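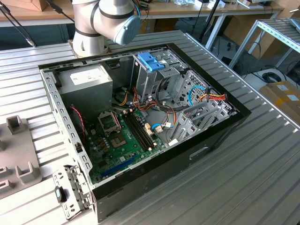 An open computer tower on the workbench.

Questions about our evening prayer group

Who can come?
Any woman over 16, from any church or from none. We meet at the Wesier Hall in Rultdale at 7 pm, beginning in November.

Must I pray aloud?
No. Many of us were silent for the first months. Shanti Bansal opens and closes the prayer, and between there is room for quiet.
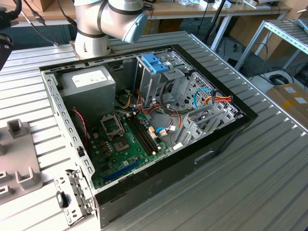

I have not prayed for years. Is it too late?
It is not too late. Psalm 50 says, "Call upon me in the day of trouble", and it does not ask how long you were away.

Will my request stay private?
Yes. If you write it on a card, only Shanti and Embla Brekke read it - please leave out the names of your neighbours.

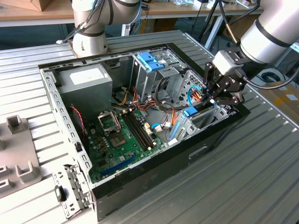
Is there a cost?
There is no cost. Tea is free also.

Can I get a ride?
Bus 262 stops at the hall. From Nullstead, please ask Kuldeep Maurya, he has six seats in his van.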